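Sumach Teaching Laboratory, Room 3
Bench and Sample Tube Inspection Checklist with Comments
Period: April
Inspected by: Glenys Pearce
Countersigned by: Anahera Te Moana

Ratings: S = satisfactory, A = action needed, N = not applicable at time of visit.

1. Bench surfaces and access

1.1 Bench tops clear of food, drink and personal items. S
1.2 Aisles clear to full width. A
Comment: Two cartons of Grodora wipes stored on the floor at the end of bench 3. Move to the lower cupboard. Same finding as last period.
1.3 Seating in sound condition. S
1.4 Bench edges free of chips and lifted seams. A
Comment: Seam lifting beside the sink. Liquid can get under it. Seal before the next wet session.

2. Tube stock

2.1 Empty tubes stored upright, capped, in closed bins. S
2.2 Cracked or crazed tubes removed from stock. S
Comment: One bag of 500 opened and spot checked. No cracks found. Bag resealed and dated.
2.3 Caps match tube type. A
Comment: Stivside caps and Sakai caps are kept in the same drawer. They look alike but do not seat the same way. A Stivside cap on a Sakai tube will turn past the stop and leak when tipped. Separate the two and label both drawers.

3. Filled tubes

3.1 Tubes held upright whenever they are out of the rack. S
3.2 Contents identified on the tube or on the rack card. A
Comment: Rack cards were missing from one rack. Color is not an accepted means of identification. Several of the dye mixes used in this room are red, and a layered mix can look like a different product depending on how long it has stood.
3.3 Liquid level below the cap section. S
Comment: Leave clear space under the cap on every tube. Overfilled tubes wet the threads and the next person to open one gets dye on the gloves.
3.4 Layered samples handled without tipping or shaking. S
Comment: Red column with visible banding, bright orange-red at the top and close to maroon lower down. Clear space above the liquid.
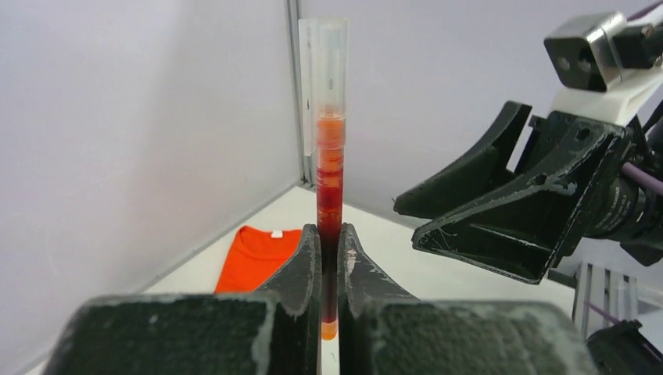 Anahera Te Moana asked that item 3.4 be split in two at the next revision. Her view is that keeping a tube upright and keeping the layers undisturbed are separate checks, and that a tube can pass the first and fail the second if it is set down hard. She would also like the standing time written on the rack card. Accepted. Wording to be agreed by Thursday.

4. Racks and holders

4.1 Racks stable on a level surface. S
4.2 Holes free of broken plastic and dried residue. A
Comment: Dried residue in the back row of the wire rack. Soak and brush. Do not pick at it with forceps — the coating is already thin there.
4.3 Rack not loaded above marked capacity. S

5. Spills and waste

5.1 Spill kit present, sealed and in date. S
5.2 Absorbent pads within reach of each bench. A
Comment: Bench 8 has none. Nearest supply is across the aisle.
5.3 Used tubes placed in the rigid bin, caps on. S
5.4 Liquid waste bottle labeled and below the fill line. S
Comment: Bottle reads 400 mL. Replace at the next collection.

6. Personal protection

6.1 Eye protection available in all sizes. S
6.2 Gloves stocked in small, medium and large. A
Comment: Small size out of stock. Order placed.
6.3 Eyewash tested and log signed. S

Open items carried forward: 1.2, 1.4, 2.3, 3.2, 4.2, 5.2, 6.2.
Item 2.3 is to be closed first. Racks without cards stay out of use until the cards are replaced.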